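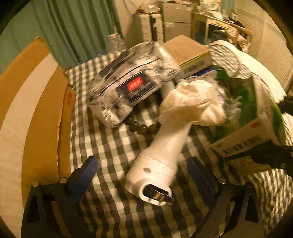
How many of the old barracks houses on the Flostura site can still be repaired?
The survey gives 295 houses where the walls and foundations are sound, if the roofs are closed before the winter rain.

Planning workshop > Notebook > Flostura housing

September, entry started 8:40

Yesterday I went again through the plans with Oi-ling Shih. The drainage drawing and the street drawing do not agree at the north gate. On one the main pipe turns under Văduva Road, on the other it goes straight and ends in the field. We believe the first one, but Esmaeil Jafarzadeh will open the manhole and look before we write it anywhere.

The traffic question is still the hard one. Drukau proposes 2000 new homes on the land. Their study has one exit to the avenue and a second exit "in a later phase". I do not like this phrase. Relu Enache made the calculation again with 900 homes and two exits from the first day, and the morning queue stays behind the school crossing. With one exit it does not. He will put both results on the same sheet so that people at the hearing can compare them without turning pages.

Note for colleagues: please use the parcel numbers from the county map and not the old navy numbers. I lost most of an afternoon with this.

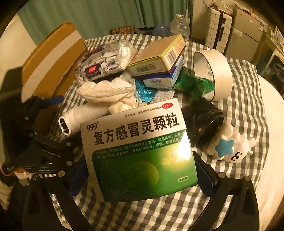
The asbestos pages must be rewritten before the hearing. At present the warning is on the fourth page of an annex, in the same letter size as everything else, and the residents of the streets beside the fence will not find it. I thought about the front of a medicine box, like the green and white one marked 999, where the name runs large across the white part and the OTC sign has its own small red oval in the corner. Our first page should work in this manner: the name of the material in big letters, and one mark which says if the house is tested or not tested. Safta Ursu will try a draft tonight.

Fence on the east side: open again near the old laundry building. I wrote to Pernholm, who has the maintenance contract, and received an automatic answer.

Ovidiu Crăciun asks if we can keep the chapel outside the demolition list. I have no objection, but the request must come from the owner in writing — a phone call is not enough for the file.

To do:
- print 400 copies of the notice, both sides
- ask Drukau for the date of their traffic counts (school holiday or not?)
- correct the street name on sheet 6, it is still the old one
- Esmaeil: manhole, bring the long hook

Last updated: September, 17:15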